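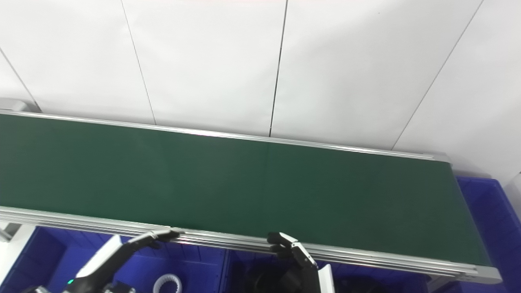
Teaching by demonstration

Teaching by demonstration, also called programming by demonstration or imitation learning, is a way of giving a robot a task by showing it the task. A person moves the robot through the work, either by hand or from a distance, and the robot's motions and sensor readings are recorded. The recordings are then played back directly or used to train a control policy, a program that picks the next motion from what the robot senses at each moment.

The approach is used for jobs that are easy to show and hard to write down as coordinates. Common examples are picking parts off a belt, sorting mixed items into bins, plugging in connectors and folding cloth.

Background

Industrial robots have been taught by showing since they first came into factories. In early paint spraying work, an experienced painter held the end of the arm and sprayed one piece while the joint positions were stored on tape. The arm then repeated the same strokes on every piece that followed. This worked as long as each piece hung in the same place. If a piece was turned or missing, the arm sprayed the air.

The teach pendant, a handheld box with buttons or a joystick, became the usual tool for most other jobs. The operator drives the arm to a point, saves it, and drives to the next. Pendant teaching is still common in welding and palletizing.

Later methods added cameras and learned models, so that the robot could respond to where a part was and did not have to depend on a fixed position. These need many demonstrations of the same task, with the parts placed differently each time.

Methods

Kinesthetic teaching. The person takes hold of the arm and pushes it through the motion. The motors are set to cancel the weight of the arm so that it moves freely. The person feels contact directly, and no extra equipment is needed. The drawbacks are that the person's body is often in view of the cameras, and that a hand with several fingers is hard to pose while the arm is also being moved.

Remote control. The person, usually called the operator, stands apart from the robot and drives it with an input device. This may be a pair of tracked gloves, a virtual reality headset with hand controllers, or a small copy of the robot's own arms. With a copy, often called a leader arm, the operator moves the small arm and the working arm follows. Remote control keeps the operator out of the camera view and suits robots with two arms, because both can be driven at once. Delay between the operator's motion and the robot's motion makes the work harder, and most systems pass on little or no sense of touch.

Watching a person. The robot is given video of a person doing the task with bare hands. Such video is cheap to collect, but human and robot hands differ in size, strength and number of joints, and the motions have to be converted before they are of use.

The hand

The kind of hand on the robot affects how a task is taught. A two-jaw gripper has one motion, open or closed, and can be driven by a trigger. A hand with fingers and a thumb has several joints that must be set together. The operator's finger positions are read by a glove or camera and mapped onto the robot's joints, a step known as retargeting.

Retargeting is rarely exact. A pinch that closes fully on the operator's hand may leave a gap on the robot's hand, or press too hard. Operators learn to allow for this, and many systems include a short calibration before each session in which the operator makes a fist, opens the hand wide and touches thumb to fingertip.

Small round parts are a common teaching object for fingered hands. They can be grasped from the side or from above, and they tend to roll or tip when touched off center. 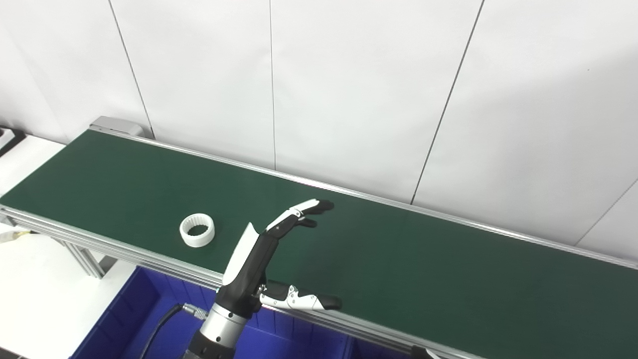

Does the conveyor have to be running while the robot is being taught?

It depends on the task. Many teams teach the grasp on a stopped belt first and record moving-belt demonstrations once operators can pick reliably. A policy trained only on a stopped belt will usually reach too late when the belt moves.

Recording a demonstration

A single recording, or episode, covers one run of the task from a set starting pose to a set end. It normally holds the camera video, the joint positions, the commands sent by the operator and the time of each reading. The streams must share one clock. If the video lags the joint data, the policy learns to act on a view that is already out of date.

Episodes are checked before they are used. Those with a dropped part, a collision or a long pause may be thrown out, although some teams keep runs in which the operator fumbles and recovers, as these show the robot how to get back from a mistake.

A handbook by Pantelis Manolakis, written for operators at the Pudora workshop and dated October 30, 2019, gives a set of rules that are typical of the field:

Start every episode from the same pose.
Move at a steady speed and do not stop to think in the middle of a reach.
Change the position of the part between episodes.
Use the same grasp for the same part unless told otherwise.
Rest after 20 episodes.

The handbook limits a session to 60 minutes. Tired operators make slower and less even motions, and the unevenness shows up in the trained policy.

How much data is needed

The number of demonstrations varies widely with the task. Playback of a fixed motion needs one. A learned policy for a simple pick may need several dozen, and tasks with many steps may need thousands. In a trial at Trarnetell in March, a policy for moving one type of part from belt to bin was trained on 394 episodes. It handled parts lying flat but often failed on parts standing on edge, a position that appeared in few of the recordings. More recordings of the failing case were added, and the policy was trained again.

This cycle of training, testing and recording the weak cases is common practice. In one version, a person watches the policy run and takes over by remote control when it goes wrong — the corrections are saved and added to the training set.

Limits

A robot taught this way does not usually do better than the people who taught it, and it can pick up their habits, including wasted motion. Two operators who favor different grasps can produce a policy that hesitates between them. Changes in lighting, background or camera position may also lower the success rate, even when the task itself has not changed.

Teaching a robot by hand calls for the usual safety measures. Arm speed and force are limited, and a stop button is kept within reach. Under remote control, people are kept clear of the arms while they are powered.

See also

Leader arm
Padico glove
Retargeting
Teach pendant
Wallin calibration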